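Ticket: Kallow fades to black after sleep, second monitor only
Opened by: Violeta Gaete
Product: Kallow desktop wallpaper and screen rotation, home license
Status: Solved (with a leftover question)

First post

Hi all! I've been using Kallow for ages to rotate my desktop backgrounds and I love it, but it's started doing something weird and I'm hoping somebody has seen it before. I have two monitors, a Soken on the left and an older Espinoza on the right. When the computer wakes up from sleep, the Soken comes back fine and picks up the next picture in the rotation. The Espinoza gets my icons and taskbar back, but the background is plain black. It stays black until I open Kallow and hit Refresh, and then everything is happy again (until the next time it sleeps, ugh).

My rotation folder has 100 pictures in it, a big mix. Vacation shots, a bunch of 3D renders I've saved over the years because I like loud colors, some paintings. It changes every 8 minutes. I went in thinking one bad file might be the problem, so I pinned a single picture to both screens and put the machine to sleep. Same black background on the right.

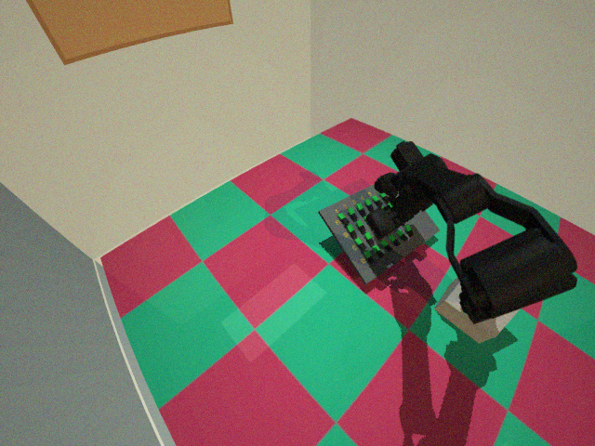 What I tried before posting

I'd rather write all of this down now than get asked one at a time, so bear with me.

Swapped the cables between the monitors. The black screen stayed with the Espinoza.

Updated the graphics driver and restarted. No change.

Turned off the fade effect in Kallow. The background went black instantly instead of fading to black, so I guess that's progress?

Turned off Kallow completely and used the regular desktop background setting. Slept and woke it 3 times, and the Espinoza was fine every time. So the monitor can clearly do it.

Reinstalled Kallow and kept my settings. Same thing.

Reply from Sohail Lodhi, Kallow support

Hi Violeta, thanks for the details. Could you check whether "Remember layout per display" is on? It's under Displays, then Advanced. Also, please let us know whether the Espinoza takes longer to wake than the other one.

Second post

Yes to both! That box was checked, and the Espinoza is slooow. The Soken is up almost immediately and the other one sits there showing its logo for a good while before anything happens. I never thought of it as related, it's always been like that.

I unchecked the box, put it to sleep, went to make coffee, came back and woke it up. Background on both screens! But now my left and right pictures are sometimes switched, which bugs me because I keep tall pictures for the Espinoza (it's turned sideways).

Reply from Sohail Lodhi

That helps. Kallow is looking for the second display before it has finished waking, and then it saves an empty layout for it. Please turn "Remember layout per display" back on, then set "Wait after wake" to 3 seconds on the same page. If the background is still missing, raise it a second at a time. Sorry the setting is so buried.

Third post

OK, it works!! Three seconds wasn't enough for my poor old monitor, but I bumped it up a little more and now both screens come back with the right pictures on the right sides. I've been putting it to sleep and waking it all evening like a kid with a light switch, and I haven't had a black background since.

My leftover question: does the wait setting carry over if I reinstall, or should I write it down somewhere? I'm getting a new hard drive soon and I know I'll forget. I couldn't find it in the exported settings file, but I may have been looking in the wrong spot.

Thanks so much, Sohail. You can close this once that part's answered.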